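Notebook, dye room, 2018-10-08

Kettle on, radio on, second jumper on. The heating has been off in the back half of the building again and I noticed it first in the woad, poor thing, which had gone sulky overnight and dropped to a temperature I wouldn't bath a baby in. I've wrapped the bucket in the old quilt and will leave it until after lunch before I decide anything. Vendula says I fuss over that bucket more than I ever fussed over my own sourdough and she is probably right, but the sourdough never cost me a week's work.

Main business is the green. For anyone picking this book up without having read the May pages (you should, there's a good recipe for onion skins in there and a rather bad drawing of a heron), we are trying to get a decent leaf green on cotton by putting weld down first and then going over it with indigo. Everyone tells you it is easy. It is easy on wool! Wool drinks up weld like tea. Cotton wants coaxing, and most of my coaxing so far has produced something nearer to pond.

Mordanting. I scoured the Carrillo cotton on the long boil with soda, then again on a short one, as the first lot of water came out the colour of weak cider and I didn't trust it. Then tannin overnight, a good squeeze, and into the alum. I used the acetate this time, made up fresh, and it does smell of chip shop but I have stopped minding. Salim had asked whether we could skip the tannin to save a day. I did one strip without it to be fair to him. The strip is pinned on the next page with his initials on it, and I think we can all agree it looks like something left on a windowsill. Sorry Salim. It was a good question.

Chalk bath afterwards to fix it. I keep forgetting to write down that the chalk has to be stirred the whole time the cloth is in, so I am writing it down. STIR THE CHALK. If you go off to answer the telephone it settles in the folds and you get pale freckles, and they don't show until the yellow goes on, by which time you've told everybody how well it's going.

Weld next. 700 grams of dried tops, chopped with the kitchen scissors, soaked overnight in the big Plasico tub and then brought up very slowly. I kept it at 40 degrees for the first hour, which is lower than the book says, and only then let it climb. Natnael's idea, this. He had been reading about how the yellow turns brown if you hurry it and he wanted to see if a gentle start would keep it clear. I was doubtful, I'll admit, and I am happy to say I was wrong, it came up the loveliest sharp lemon and even Demyd came through from the office to have a look, and he is not a man who leaves a warm office lightly.

A pinch more chalk in the weld pot at the end brightened it again. Don't ask me how big a pinch. I know, I know.

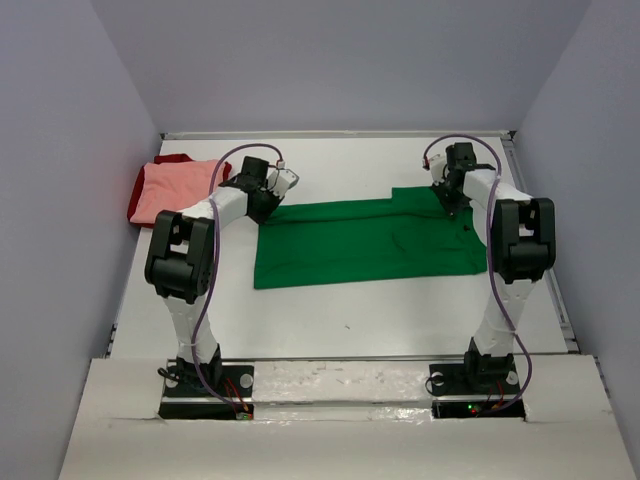
The indigo I did in three short dips with a good long airing between them, and I'm now quite sure that this is where we were going wrong before. In May I was so anxious to get to green that I left the cloth under for ages on the first dip, and the blue simply sat on top and shouted the yellow down. Short dips let the two get acquainted. After the first it was the colour of a new pea, after the second a proper grassy green, and the third took it a shade deeper than I'd meant, so next time I shall stop at two and go and have a biscuit instead.

A note on airing. Open the cloth right out, every bit of it, the moment it leaves the vat. Any place where it stays doubled over will turn later than its neighbours and you'll have a line there for good. Two pairs of hands are best. If you're on your own, use the rail by the window and work from the middle outwards, and wear the apron with the bib, not the nice one.

Rinsing took forever, as it always does. Water ran clear on the sixth change. I've gone back to the plain soap flakes, having tried the Cakuren liquid on a test piece and found it took a good deal of yellow off with it, leaving a rather cold bluish green. Pretty in its way, and Anayeli has claimed the piece for a lining, but it's not what we're after. The rest of the bottle can go by the sink for hands.

Costs, before I forget. The weld is the dear part. If the Wonero order goes ahead we'd want a great deal more than I can grow behind the shed, so I have written to the farm to ask what they'd want for a whole sack and whether it would be this year's. Old weld is still usable but you need more of it, and it smells of attic.

Still to do:
Light test. Half a strip under card, half in the south window, leave a month and do not peek.
Rub test, dry and damp, on the two-dip and three-dip pieces.
Ask Natnael for the name of that article.
New labels for the alum jars, the old ones have run and I had to sniff to be certain.

Later. Unwrapped the woad bucket. There's a coppery skin on top again and the liquid beneath is yellow-green, so I've given it a spoonful of bran and tucked the quilt back round. Vendula, if you are in before me, please don't stir it.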